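Lirnura Cordless Leaf Blower, Model 566
Sold and serviced by Skelau Yard Equipment

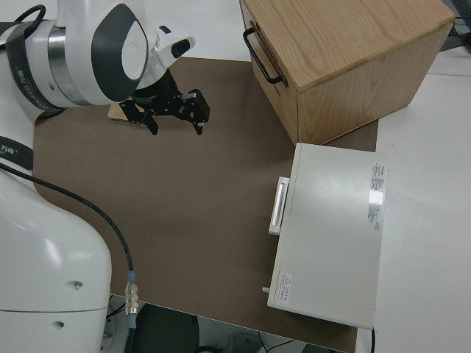 Will a cordless blower replace my gas one?
For a small or middling yard with dry leaves, it probably will. For wet oak leaves matted down along a fence, keep the gas machine or buy a good rake.

We carry this blower because customers kept asking for it, and we sell it with some reservations. The maker's leaflet promises a great deal. We have used one on our own lot through a full fall and a sloppy March, and what follows is what we think you should know before you spend money on it.

What you get
The blower itself, one battery, one charger, a round nozzle, a flat nozzle, and a shoulder strap. The strap is thin. Most people take it off after the first afternoon and never put it back on. A second battery is sold separately, and we suggest you price the machine as if you had to buy it, since one battery won't finish most yards in leaf season.

Air speed and what it means
The leaflet leads with a top air speed. We leave that number off this page. Air speed is measured at the mouth of the nozzle, and any maker can raise it by making the nozzle narrower. What moves leaves is the volume of air that arrives at the ground a few feet away, and there is no agreed way of measuring that on a lawn. If a salesperson quotes you air speed and nothing else, ask for the volume figure and see how long it takes to come back.

In plain terms, the 566 clears dry maple leaves off short grass at a walking pace. On gravel it has enough push to move the leaves and, if you aren't careful, some of the gravel too. Pine needles in a flower bed are slow going with any blower, this one included.

Run time
Long on low, short on high. The leaflet gives the long one in large type. Low is fine for sawdust in a garage or grass clippings on a walk. It won't shift a pile of leaves, so the low-speed run time is of little use to anyone who wants a leaf blower for leaves. On the boost setting the battery drains fast enough that you can watch the lights on the gauge drop while you do the driveway.

Cold shortens it further. Batteries kept overnight in an unheated shed gave us noticeably less the next morning than batteries kept on a shelf in the office. Keep yours indoors.

Noise
Quieter than gas, yes. Quiet, no. The engine rumble is gone and what's left is a high whine that some neighbors mind less and some mind more. Knut Vogler, who runs our repair bench, wears ear protection with it and we think you should too. If your town has rules on blower hours, check whether they cover electric machines before you assume they don't.

Weight and balance
Fine in the hand without the battery, which is how it gets picked up in most stores. With the battery in, the back end is heavy and the nozzle wants to point up. You end up pushing down with your wrist the whole time. Larger batteries make this worse. Ask us to put a charged battery in before you decide.

Build
The housing has held up. The trigger lock feels cheap but hasn't failed on any unit we've had back. The nozzle latch is the weak spot: it is a small tab, and it wears if you swap nozzles often. We stock the replacement under part number 3724 and it goes on with one screw. We would have liked to see a stronger latch from the start, and we have told Lirnura so. They thanked us for our feedback.

Warranty
The printed warranty covers the tool and, for a shorter term, the battery. Read the part about "normal wear" closely. The nozzle latch counts as normal wear. So, according to the last claim we sent in, does a charger with a failed fan. Keep your receipt, register the tool, and bring any problem to us first — we can sometimes fix it faster than the claim form can be answered.

Compared with what else we sell
The Hallgrímsson 100 is lighter, costs less, and is a better buy if all you have is a patio and a front walk. It will disappoint you on a lawn. The Lerevby 1577 is a backpack gas blower and clears in one pass what the 566 needs three for. It is also loud, smelly, and fussy about old fuel. If you have a big lot with mature trees, that's still the one we would point you to, whatever the cordless ads say.

From customers
"Does my yard on two batteries. The box made it sound like one." — Nour Najjar
"I like not mixing fuel. I don't like the price of the spare battery." — Desmond Hutchins
"Good on the deck, useless in the ditch. Going back to the rake for the ditch." — Dionysis Konstantinidis

Care
Take the battery out before you clear the intake screen. Brush the screen off after every dusty job. Don't hose the machine down. Store the battery partly charged if it will sit all winter, and keep it off the charger once it's done. The light on the charger goes solid green when charging is finished; blinking green means it is still working, and the manual has these two the wrong way around.

Trying one out
We keep a charged demo unit at the counter and you're welcome to take it out to the side lot. Bring your own gloves. Bergþóra Brynjólfsdóttir handles parts and battery orders and can tell you which older Lirnura batteries fit. The ones with the gray release button do. The ones with the red button slide in and seem to fit, but the tool won't start.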